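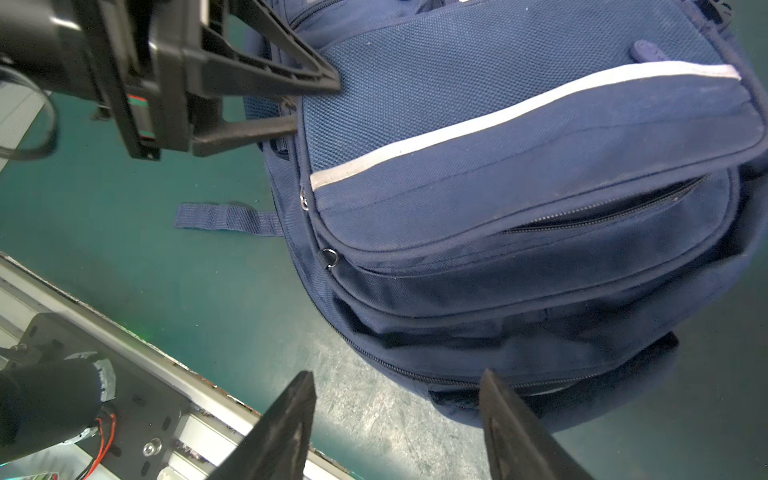
*By Denise Cropper | 12 Jan 2026*

## Walell 25 Daypack

I've carried a Walell 25 since July and I'm still finding things to like about it! It holds 25 liters, which for me means lunch, a rain shell, a library book or two and the big thermos (the one that never fits anywhere). The straps are wide and soft, and they stay put when you're half running for the Bainbridge ferry with a coffee in one hand.

The back panel is my favorite part – firm enough that the thermos doesn't dig in, but it still bends with you on a bike.

**Details**

- Volume: 25 liters
- Laptop sleeve: fits up to 13 inches
- Side pockets: 2, stretchy
- Colors: navy, moss, brick
- Warranty: 5 years on seams and zippers

Wash it by hand in cool water with mild soap, then hang it upside down with every pocket open. Mine took a full day to dry.

If you carry a larger laptop, look at the Pruson instead. It's boxier and a bit heavier, but the sleeve is roomy and it has the same lovely straps – I borrowed one for a long weekend and gave it back reluctantly.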